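Good habits for tagged blocks on a two-arm bench?
Posted by Harish Fernandes, December 2020

Hi all! I'm writing house rules for our bench at Mondside and having a ball with it. Two white arms, a black tabletop, and square tags on nearly everything. New people pick it up fast, but everyone sets up in their own way and I'd love one page we all follow. What are your must-haves for tag placement and checks before a run?

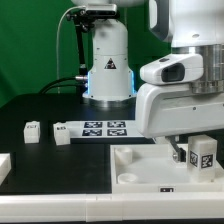
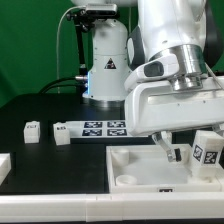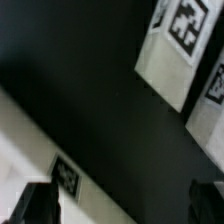
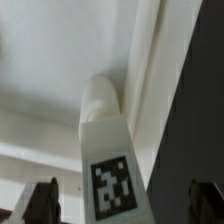
Bench views first, then two from the gripper cameras

Trorkis
Great project! Our rules, in the order we do them:
Leave a plain white margin on every side of a tag. Never trim it.
Put tags on two neighbouring faces of a block, so a turn doesn't hide both.
Write down each tag's ID and never use one twice on the same bench.
Fix the tag plate in place and check it before each session. We got up to 16 runs out of a plate that had shifted, then binned the lot.
Keep hands out until both arms are stopped, even if only one is moving.

Duda
depends on your lights really. matte labels, colour doesn't matter much

Pruria
Seconding the margin rule! I'd add a wrist camera check. Close up, tags go soft or slide out of view, so look at that feed before you trust a pose. We redid our sheet in August and it's 17 lines now, happy to share.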